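Section 4: Laying the table and filling the bottle carrier

By now you should have the Tusine set unpacked, washed and dried, and the cardboard flattened and out of the way. If you skipped ahead, do go back to Section 3 first, as the cups and bowls need a rinse in warm soapy water before anybody drinks or eats from them. It only takes a few minutes and you can let everything drain on a tea towel while the kettle boils.

We're going to take the laying out slowly here. Plenty of people will look at a table and know just where everything wants to go, and if you're one of them, please feel free to skim. The rest of us like to be told, and the order below is the one we've settled on at Rosales after laying this set more often than we'd care to admit.

Before you start

Wipe the table down and let it dry fully. Clear a space at least 55 cm deep in front of you, so you can put pieces down while you decide about them. If your table has been oiled recently, give it a day or two before standing wire pieces on it.

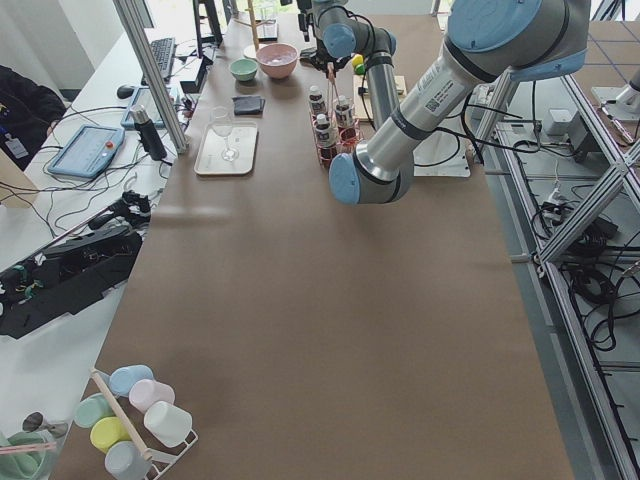
The cup rack is the piece to place first, being long and a little awkward to move once it's loaded. Set it near one corner, within easy reach of whoever will be pouring, and keep the big middle stretch of the table clear for serving dishes. Cups go in on both sides of the wooden handle bar, three to a side, and you can mix the pastel colours however you please (we rather like the mint green and the yellow on the same side, with the pink and the pale blue across from them). Lay them in gently and check that each one has settled before you lift the rack by its bar.

Laying out the rest

1. Place the rectangular tray towards the far side of the table. It has rounded corners and no right or wrong way round.

2. Stand the wine glass on the tray, holding it by the stem. One glass is plenty to begin with. Others can join it later, once you know how many people are coming.

3. Fold a cloth into a neat pad and leave it close to the tray for drips. Any cloth will do, though a dark one is kinder about stains.

4. Put the bowls out with the open side up, the smaller and the larger next to each other. They look well as a pair and it saves hunting for the second one when the olives come out.

5. Find a spot for the wooden board where it won't be knocked. Bread, cheese or a bit of fruit can go straight on it.

Note: the bowls are not meant for the oven. They will manage warm food up to 40 °C very happily, but please let soup cool in the pan a while first.

Filling the bottle carrier

The carrier is the nicest piece in the set, if we may say so, and it's also the one we get the most letters about. Nearly all of them concern bottles that won't go in. Each bottle has its own round compartment, and the bottle has to come down straight. If you tip it, the base catches on a wire and the whole carrier wants to slide away from you.

1. Stand the carrier on the table with a clear space on every side. Don't fill it while somebody is holding it up by the handle.

2. Check that every bottle cap is screwed down firmly.

3. Hold the first bottle near the top and lower it straight down into a compartment towards the back. Let go once you feel the base resting. 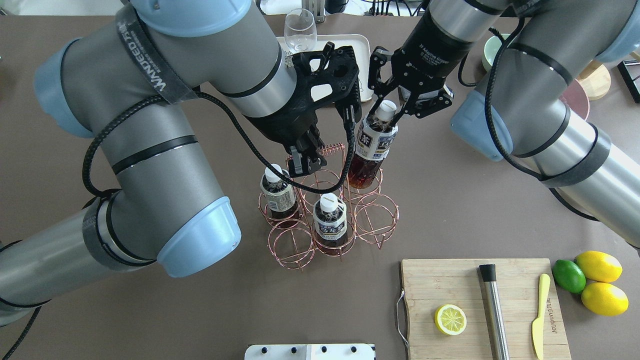 4. Carry on with the other bottles, sharing the weight between the two sides as you go. Three bottles spread out will carry far better than three bunched together at one end.

5. Turn the labels outwards if you'd like people to be able to read them.

6. Lift the carrier an inch or so by the handle and see how it hangs. If it leans, put it down again and swap a bottle over to the lighter side.

Caution: always lift the carrier straight up, and keep your other hand underneath if you're going up or down stairs. Never swing it. A full carrier is heavier than it looks.

Caution: very wide bottles should not be forced. Bending the wire to make room will weaken it, and we can't replace carriers that have been bent on purpose.

Note: you don't have to fill every compartment. An empty one is handy for a bundle of straws or a few spoons.

If the carrier wobbles on the table

Take the bottles out and press lightly on each side of the base to find the high spot. Usually a crumb has got underneath. If the wobble stays, try the carrier on a different surface before writing to us, as a good many tables turn out to be the guilty party. Should it still rock, the Girneck workshop will be glad to look at it. Quote part number 474 for the carrier or 34 for the cup rack, and pack the piece without its bottles or cups.

Cleaning and putting away is covered in Section 5, along with the folding stand from the Lenel range for those of you who bought it separately.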